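Arm update – it moves, it mostly goes where I tell it

3 June 2024

Quick one tonight, I have to be up early and I still haven't eaten.
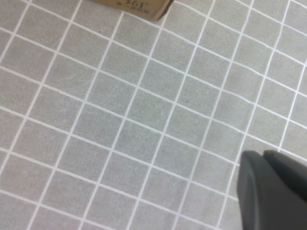

Where things are at

So the arm is back on the bench at Wudbridge and the wrist camera finally works. Took me two evenings and I'd like both of them back. The gray mat with the white grid is the best thing I've put on that bench. Before, I was judging moves against bare wood grain and a pencil line. Now I send it a move, look at the grid, see how far off I am. Done.

The mat has a bit of a bulge in it though. You can see the lines bend toward the upper right. Tried books on it overnight, tried rolling it backwards, no luck. Going to tape the edges down next. For now I'm just keeping test moves off that part.

The box with 361° on it is my target. Any box would do. It's light, it has proper edges, and when I get a number wrong and drive the gripper into it I don't break anything. Which has happened. More than I'd like.

The gripper

Both fingers are the new ones, dark gray, rounded at the tips. The old set from March had square ends and they caught on everything, including the mat, hence a new mat. Rounded is so much better. I still need something grippy on the inside faces, smooth plastic on cardboard slides all over the place. Thinking bike tube. Have a dead one in the garage somewhere.

Closing is fine. Opening is slow and I don't know why. Same motor, same speed setting, I've checked the wiring and swapped the cable. My guess is one side is rubbing near the pivot. Will pull it apart on the weekend if the big table is free.

The control board

Kept the Votine board. I know, I complained about it last time. The thing is I have the code working on it and I really don't want to start over. It drops the connection if I send commands too fast, so I put a short wait between each one and it's been OK since. Not pretty. Moves look a bit jerky, like somebody learning to drive stick.

The program is called Kao now, I got tired of typing arm_test_final_new. It does three things: go to a spot, open or close, go home. It also saves a picture from the wrist after every move, and that adds up fast. 2,491 pictures in the folder as of this afternoon, nearly all of them gray mat. I need to make it save only when I ask.

What went wrong this week

The home position drifted. Every run it would come back a hair further left, and after 10 runs it was off by enough to matter. Spent ages in the code looking for it. It was a loose screw at the base. One screw! Tightened it, put a dab of nail polish on it, drift gone so far.

Also the camera mount. I printed it too thin and it flexed every time the arm stopped, so the picture shook for a second and my measuring was garbage. Reprinted it thicker, 2 hours, with the hole in the wrong place. Drilled a new hole by hand. It's ugly and it holds.

And I fed the camera cable on the wrong side of the elbow so it pulled tight when the arm reached out. Fixed with a zip tie and a longer loop. If you're building one of these, run the cable last, after you've moved every joint all the way both directions. I ran it first. Twice.

Next up

Get it to find the edge of the box by itself. Right now I'm typing in the position by hand and that's getting old. The camera looks at the mat on a slant, so the squares up top come out smaller than the ones close by, and I need to correct for that before any of the distances mean anything. I found a couple of write-ups on how to do it with the corners of a grid, so the mat might save me again. The bulge wont help. Tape first, then math.

After that, picking up something smaller than a box. Blocks probably.

A few people asked about the Prarix kit, whether I'd buy it again. Joints yes, base no. The base is too light and the whole arm rocks when it's stretched out, mine is clamped to the bench at the back and it still has a little wobble. If you already have one, bolt it down to somthing heavy before you do anything else. I'll write up the base fix properly once I've got one worth copying.

OK, food. Comments are open again, I turned off the filter that was eating them, so if you left one and it vanished please try again.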